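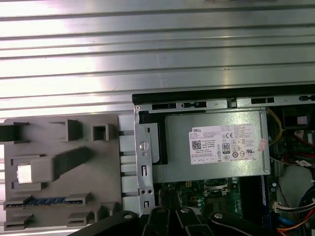

Kamlesh Mathur wanted to know, before anyone had their coat off, why you would pay a robot to take apart a computer that a bored teenager could strip in ten minutes. Fair question, and worth five points if you answer it in your write-up.

Notes from the Drekaseck open day, Thursday, April 25, 2024

What we went to see: the Kiston cell, which takes old desktop computers to pieces for recycling. The hosts say it knows 19 case layouts. The world has rather more than that.

Points to keep from the demonstration:

Putting things together is the easy direction. A new part arrives clean and where you expect it. An old PC arrives with stickers, cables and somebody's idea of a repair.

Rigid parts are friendly. A power supply is a metal box and stays a box. Wires are another matter, and our guide changed the subject twice when asked about them.

A thumbscrew was made for thumbs. Think about what a two-part grip has to do to turn one, and where the wrist has to go.

The wrist camera sees well until the gripper gets in its own way. Shiny sheet metal doesn't help. Review your March notes on glare.

Cost: the Oneo gripper is good for 3000 cycles between services, according to the brochure, which also calls it "tireless."

For next week: read Tamošiūnaitė, chapter 17, and bring one page on Kamlesh's question. Diagrams count. Brochure quotes don't.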